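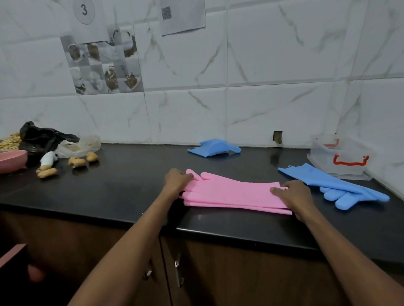
Kitchen counter, three washing-up gloves, one pink and two light blue. Thread on today's judgment follows.

1/ The appeal court gave its decision in Amaral v Skustari this morning. I read all 70 pages with my coffee, so I will try to put the main points in simple words.

2/ The question was small but important for many tenants. Can a landlord keep the whole deposit when the tenant leaves before the end of the notice period, if a new tenant moves in 15 days later?

3/ The lower court said yes. It looked only at clause 183 of the standard Gonora lease (yes, this lease has so many clauses) and did not ask what the landlord had really lost.

4/ The appeal court set this aside. It held that the clause is valid, but the landlord must prove the loss. For the days when the flat was empty he may keep the rent. For the rest he must pay back.

5/ The lawyer for the tenant, Maiara Pimentel, had also argued that the clause was never explained to her client. On this point she lost. The judges said that a signature on the page is enough when the text is in a language the person reads.

6/ I find paragraph 2 of the order the most useful part. The landlord must send a written list of his costs before he keeps any money. Until now, in Talta, many agencies sent only one line by email.

7/ What is still open – the court did not say who pays for the cleaning. Both sides had asked, and the judges sent this back to the lower court together with the interest.

8/ Somebody asked me if old cases can be opened again. The judgment does not speak about it. If your time for appeal is finished, I would not have big hopes, but please ask a lawyer who can see your papers.

9/ Correction to post 3: the lower court did mention the loss, in one sentence, but it made no finding. Thank you to the colleague who wrote to me.

10/ The hearing on the cleaning costs is expected in February. I will write again then.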